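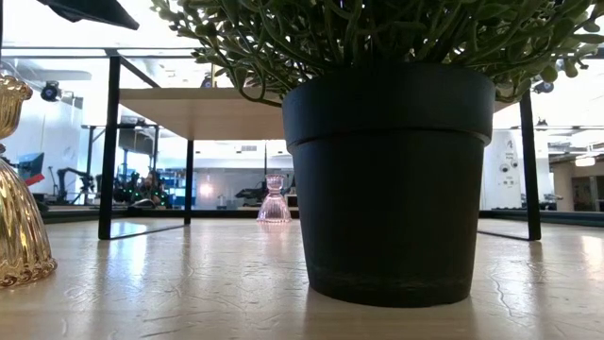 Slide 1. Black pot, rolled rim, on a wood tabletop.

Speaker notes: Watering schedules for office planting
Sanne De Graaf, Amport facilities meeting, August

Slide 2. Start with the contract. Aerts waters 109 pots across 2 buildings on a fixed cycle. The cycle takes no account of pot size, light or season. Ask who has read the service sheet. Wait for hands.

Slide 3. Overwatering. Roots need air in the soil. When the soil stays full of water, the fine roots die first and the leaves wilt. Staff see wilting and add more water. Stress this, it is the main point of the first half.

Slide 4. Test before watering. Finger to the second joint, or lift the pot if it is small enough. Meters are acceptable but read high in salty soil. Weidong has the calibration sheet if asked.

Slide 5. Drainage. A pot with no hole needs an inner liner that can be lifted out and emptied. Gravel at the bottom does not help. Expect an argument here, keep it under two minutes.

Slide 6. Results from the Clitby site. 62 pots moved to test-first watering, 20 replaced the year before. Do not give a savings figure, Philomena is still checking the invoices.

Slide 7. Winter. Cut feeding from November. Keep pots off the heater ledges.

Questions. If lighting comes up, refer to Wim Hendriks.

3 comments
14 shares

Related
Choosing liners for indoor pots
Salt buildup in potting soil
Draltano site visit: notes on light levels
Reading a plant service contract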